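Community Help > Health & Body > Skin and healing

Is scar gel worth $70 or am I paying for the box?

Simone Conceição
Posted October 2, 2026

I'm having a small operation in November and the clinic sent me home with a folder. Tucked in the back is a flyer for Trandness scar gel, $70 for a 20 ml tube, "start as soon as your incision closes." It says it "retrains" the skin. I don't know what that means and the woman at the desk didn't either. There's also a bundle with a roller and a vitamin E oil for $400, which I am not buying, but I would like to know if any of this does anything before I rule out the tube as well. I scar normally as far as I know. The cut will be on my stomach. 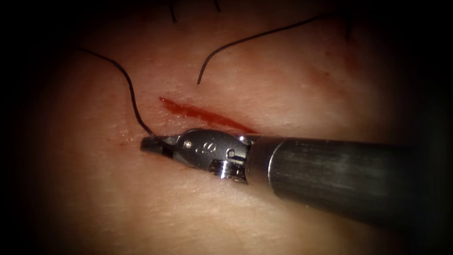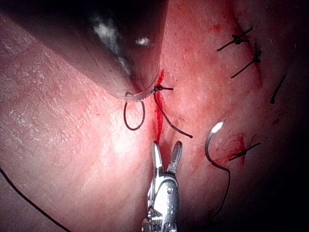 Rogério Evangelista

Skin doesn't get retrained. It closes, it makes a lot of collagen in a hurry, and then it spends the better part of a year tidying that up. A scar that's red and bumpy early on will usually be flatter and paler a year later with nothing on it at all. Every scar product on the shelf gets to take credit for that.

Now, silicone by itself isn't nonsense. Surgeons do suggest it, sheets or gel, mostly to people who get raised scars. The studies I've looked at were small, and plenty of them weren't blinded, so I'd call it "might help some, unlikely to hurt." That is a long way from $70. Turn the box over and read the ingredients. If it's a silicone gel, the drugstore has the same kind of thing for much less. If silicone is way down the list behind onion extract and perfume, I'd put it back.

Skip the vitamin E. It has been tried on surgical scars and didn't do much for the look of them, and some people come up in an itchy rash from it. On a new scar that's the last thing you want.

Also ask who gets paid when you buy from that flyer. Might be a perfectly innocent flyer. I'd still ask.

Hament_reader

I used Trandness after my gallbladder and my scars are almost invisible now!! Worth every cent, people on here are so negative. It has over 200 five star reviews. Put it on twice a day and don't miss any.

Simone Conceição

Thank you both. Did you leave one scar without it, though, to compare? I'm asking because gallbladder usually means several small cuts, and that would be the nearest thing to a test I've heard of yet. And I looked at those reviews. A lot of them say "arrived quickly, nice packaging, can't wait to try it," which I don't count as a review of a scar.

Hament_reader

No I did all of them, why would I leave one

Posmont70

Coming at this from the boring side. What mattered for mine, according to the surgeon, was where the cut was, how much the skin there gets pulled, whether it got infected, and my own luck. Gel wasn't on her list until I brought it up, and then she shrugged.

The things she did care about:

Follow the washing and dressing instructions you were given, even the dull ones. Clinics differ on how long to keep it covered, so go by yours.

Don't put gel, oil or anything else on it while it's open or scabbed, unless they tell you to. "As soon as your incision closes" on a flyer leaves a lot up to you. Ask at the follow-up visit if it counts as closed.

No heavy lifting for as long as they say. On the stomach this is a big one.

Keep sun off it for the first year. Clothes do the job. New scars can darken and stay that way.

Don't smoke, if you do.

Call them if it gets hotter, redder, more swollen, starts to smell or drain pus, opens up, or you run a fever. Don't wait for replies on a help site.

I did end up with a store-brand silicone sheet, months in, mainly for the itching. It stopped itching. It may have been about to stop by itself, I have no way of knowing.

The roller I'd stay away from unless a dermatologist hands it to you, and even then I'd want to hear why. If "roller" means the kind with needles, definitely not on a new scar.

Rogério Evangelista

Agree with all of that. One addition: if you've ever had a scar grow out past the edges of the original cut, an earlobe piercing for instance, tell the surgeon before the operation. That's keloid, there are real treatments for it, and none of them come in a bundle.

Simone Conceição

No keloids that I know of, both ears are fine. I read the box at the pharmacy. Silicone is fourth, after water, glycerin and something I couldn't pronounce. I'm leaving it there and will ask about plain silicone at the follow-up. I did ask the clinic about the flyer too, and was told "it just comes with the folders."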